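Prüfbericht der Redaktion: Dokumentationssoftware Banar für Apotheken mit Cannabisverordnungen 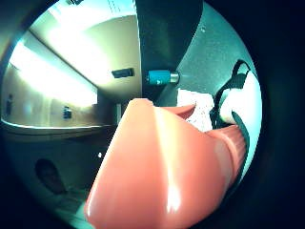 Korallenrosa Kunststoff mit geripptem Hals

Seit der Änderung der rechtlichen Einordnung von Medizinalcannabis hat sich der Dokumentationsaufwand in den Apotheken verschoben. Die besonderen Nachweispflichten des Betäubungsmittelrechts sind für die meisten Verordnungen entfallen, die Anforderungen an Eingangsprüfung, Chargenrückverfolgung und Abgabedokumentation bestehen fort. Der Anbieter Indberg wendet sich mit dem Programm Banar an Betriebe, die diese Vorgänge bislang in Tabellen oder auf Papier führen. Die Redaktion hat das Programm in zwei Apotheken im laufenden Betrieb prüfen lassen. Die fachliche Leitung lag bei Sigrun Wikström, die rechtliche Durchsicht übernahm Edvin Ekström.

Gegenstand der Prüfung
Geprüft wurde die Einzelplatzversion mit dem Zusatzmodul für Rezepturen. Die Lizenz wurde von der Redaktion regulär erworben. Indberg erhielt den Entwurf dieses Berichts vorab zur Kenntnis und hat zu zwei Punkten Stellung genommen, auf die im Text hingewiesen wird.

Einrichtung
Die Installation ist auf den vorhandenen Arbeitsplätzen ohne Unterstützung des Anbieters möglich. Aufwendiger gestaltet sich die Übernahme der Altbestände. Banar erwartet eine Datei mit fest vorgegebener Spaltenfolge und bricht den Import ab, wenn ein Feld für die Chargenbezeichnung leer ist. Eine Meldung, welche Zeile betroffen ist, erscheint nicht. In der ersten Apotheke waren vier Anläufe erforderlich. Nach Auskunft von Indberg soll eine kommende Version die fehlerhafte Zeile benennen.

Eingangsprüfung und Chargenführung
In diesem Bereich überzeugt das Programm. Analysenzertifikate werden der Charge zugeordnet und lassen sich von jeder Abgabe aus mit wenigen Schritten aufrufen. Die Prüfprotokolle für Blüten und Extrakte sind getrennt angelegt, die Pflichtfelder sinnvoll gewählt. Ein simulierter Chargenrückruf wurde in beiden Betrieben vollständig abgebildet. Maj-Britt Rønning, die den Rückruf in der zweiten Apotheke begleitete, bewertete insbesondere die Trennung von bereits abgegebener und noch gelagerter Ware als übersichtlich.

Verordnung und Abgabe
Verordnungen können elektronisch übernommen oder von Hand erfasst werden. Die Prüfung auf eine fehlende Gebrauchsanweisung arbeitet zuverlässig. Weniger gelungen ist der Umgang mit Teilabgaben: Die Restmenge wird erst nach dem Tagesabschluss aktualisiert. Wird dieselbe Verordnung am Samstag vor dem Abschluss erneut aufgerufen, zeigt die Maske einen überholten Stand. Indberg verweist hierzu auf eine Funktion zur manuellen Aktualisierung. Sie ist vorhanden, im Handbuch jedoch nicht beschrieben.

Rechtliche Einordnung
Die mitgelieferten Hinweistexte geben nach Auffassung von Edvin Ekström die geltende Unterscheidung zwischen Cannabis zu medizinischen Zwecken und weiterhin dem Betäubungsmittelrecht unterfallenden Stoffen zutreffend wieder. Zu beanstanden ist, dass die Texte kein Änderungsdatum tragen. Die Verantwortung für die Aktualität der innerbetrieblichen Anweisungen verbleibt bei der Apothekenleitung.

Datenschutz
Die Zugriffsrechte werden über vier Rollen vergeben. Eine weitere Unterteilung ist nicht vorgesehen, was in größeren Betrieben zu Einschränkungen führen kann. Lesezugriffe auf Patientendaten werden protokolliert.

Bewertung
Chargenführung: 5 von 5 Punkten
Einrichtung: 2 von 5 Punkten
Abgabe: 4 von 5 Punkten
Rechtliche Hinweise: 4 von 5 Punkten

Die Redaktion empfiehlt Banar für Apotheken mit regelmäßiger Abgabe von Cannabisarzneimitteln. Betrieben mit umfangreichen Altbeständen wird geraten, den Import zunächst an einer Kopie der Daten zu erproben. Das Vergleichsprodukt von Hayes wird gesondert besprochen.

Redaktionelle Bearbeitung: Hidayah Jugah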